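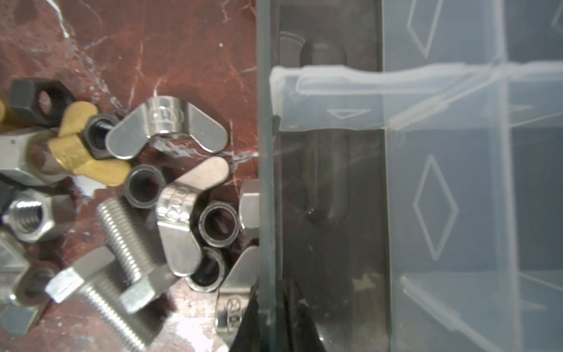
Brass wing nut, black hex nut and company, next to the organizer box.

Skotden Hardware Names
Version 26, last touched in October

Skotden is a word list. It holds 2,439 names that people use for small hardware, matched to the names printed in catalogs. If you have ever asked a store clerk for "the butterfly thing" and been sent to the garden section, you already know why I started it.

What you get

names.csv - one row per everyday name, with the catalog name beside it
regions.csv - where each name was heard, as far as the sender could say
disputes.txt - 65 entries on which people will not agree, with their reasons, some of them long

Where it came from

Most rows come from the old Titum repair forum, whose members could argue over a washer until two in the morning. The rest were mailed in. I fixed spelling only when I couldn't tell what the word was supposed to be, and I left the swearing in a separate column called "color."

Known problems

"Thingy" maps to 35 different parts. I have tried to bring this down and made it worse.
Sizes are missing. People remember what a part is called and that it rolled under the dryer.
Anything between a bolt and a screw should be treated as opinion.
Names from the Darkeo import have stray commas. Open that part in a text editor first.

Use

Fine for search boxes, store signs, spelling checkers and settling bets. Please don't order parts with it. The Kramer script in the tools folder will turn the list into plain JSON, slowly.

License

Free to copy and change. Keep the disputes file with it - those people worked hard.

Corrections go in the issue tracker, one name per issue.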